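TOSTLOW, 12/31/24 - Lanmont today announced the general release of its Jakgate line of divided tool trays for shared workshops, repair rooms and training benches. The line was developed at the company's Tostlow site and enters regular production in the first quarter.

Jakgate trays are open-topped wooden organizers intended for small hand tools and loose hardware. The interior is split by thin fixed walls into compartments of unequal size. Long compartments take tools laid flat. Small and narrow compartments take metal parts that would otherwise collect at the bottom of a drawer. Standard trays measure 400 mm on the long side and 200 mm on the short side.

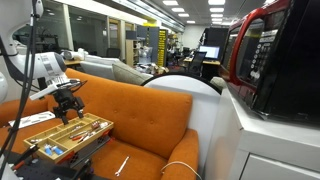

Compartment layout was revised in August after a trial at Shakya, a tool-lending workshop that keeps 170 trays in circulation. Shakya staff reported that evenly spaced dividers left too much unused space around small parts and too little length for pliers and drivers. The production layout moves the main tool compartment to a long side and places the hardware compartments at the corner and the rear.

Dividers are glued into routed slots and cannot be repositioned. Lanmont tested an adjustable version and withdrew it when the walls shifted under load during carrying. The tray has no lid. Customers who stack trays should order the spacer frame, sold separately.

The initial production run is 4000 units. Orders placed by existing trade accounts will ship first, followed by orders from schools and individual buyers. Replacement trays are available singly. The spacer frame fits the standard size only.

About Lanmont
Lanmont manufactures wooden storage and bench accessories for workshops. Its products are sold through trade distributors and directly from the Tostlow site.

Press and trade inquiries: Lanmont Product Office, Tostlow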